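Stop Telling Beginners to Start With Tomatoes

4 min read

Every spring the garden center in Trirnstead puts the tomato plants by the front door, and every spring people who have never grown anything take home six of them. By August 2018 I had heard from enough disappointed neighbors to think we are giving new gardeners bad advice.

Tomatoes are hard. They want staking, steady water, warm nights and a lot of feeding. They get blight. They split after a heavy rain. A first-year gardener who loses them in July will usually decide she has no talent for it and let the bed go to weeds.

My answer is bush beans. You push the seed an inch into warm soil in May, water it, and leave it alone. A packet of Drevon seed has 20 beans in it and costs less than a cup of coffee. The plants hold themselves up, and they feed two people for weeks. If a row fails, there is usually time to sow another.
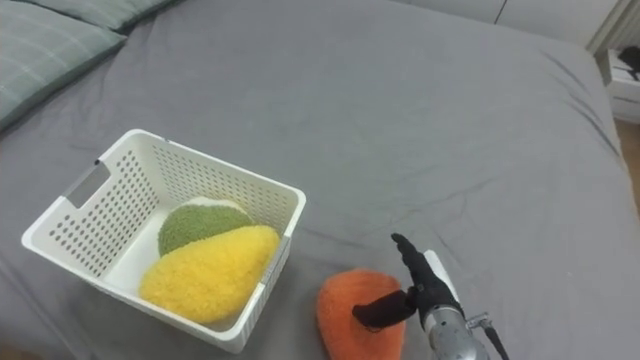 A reader on Dankwa Road wrote to say that I was missing the point. People grow tomatoes for the taste, she said, and a bean from the garden is only a little better than a bean from the store. She would take three good tomatoes over a bucket of beans any summer.

I see that. A ripe tomato off the vine is worth the trouble, and I grow them myself. But she has been gardening long enough to get her three good ones. A beginner may get none, and then the taste doesn't come into it.
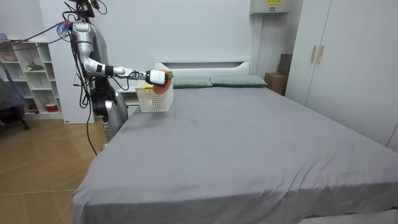 There is also the money. Cages, feed, a bag of compost and the plants themselves add up fast, and I have met people who spent $300 on their first summer of tomatoes. Beans need none of that. You can grow them in ordinary ground that has been dug over and raked.

I would put the beans by the front door in May and move the tomatoes to the back, where people who want them will still find them. The Troltance community plots already hand each new member a packet of beans with the gate key. More of those plots are still being worked in September than when I joined, and most of them have a tomato plant or two by the second year.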